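House rules for the gripper bench

Jul 26, 2018

Kausar asked me last week where our bench rules are written down. They were in three emails and on a whiteboard at Nurkbridge that has been wiped twice, so I have put them in one place. They are our own rules. They sit on top of the risk assessment and don't replace any of it.

Nobody runs the arm alone. One person drives, the other stands by the stop button and does nothing else. Zhenhua had a spell of doing both jobs and I have asked him to pack it in. If you need to go and answer the phone, the arm goes to its parked position first.

Speed stays at 200 mm a second or lower while anyone is inside the yellow line. Kamran thinks this is slow. It is slow. He can go faster once he is behind the line.

Grip force is set per object and entered in the log before the first pick. We start at 2 newtons and go up in small steps until the object stays put. Please don't copy the number from the object before. Hard things and soft things went in under the same setting all through the spring, and when Uzma went back over the 559 logged picks she had to throw out a good many of them.

Soft toys get a section to themselves now. Check the seams before and after each session and take a toy out of use if the stitching has started to go. Grip a limb or other narrow part if there is one, and write down which part you used. "Held OK" is not enough. Leave the sewn-in labels on. 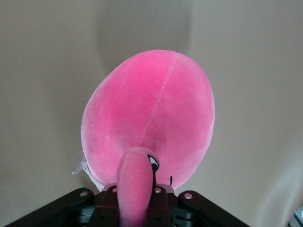

Fingers are wiped down at the end of the day, and fluff is picked out of the joints with the plastic tweezers, never the metal ones. The power is off at the wall when you do this, as well as on the pendant.

The log sheet has 13 boxes and they all need filling in. If a box doesn't apply, put a dash. Rafferty wants the sheet cut down and I have said we can look at it in August, after the Margaritis visit.

Changes to any of this come to me in writing. I will update the post and put the old wording underneath so people can see what moved.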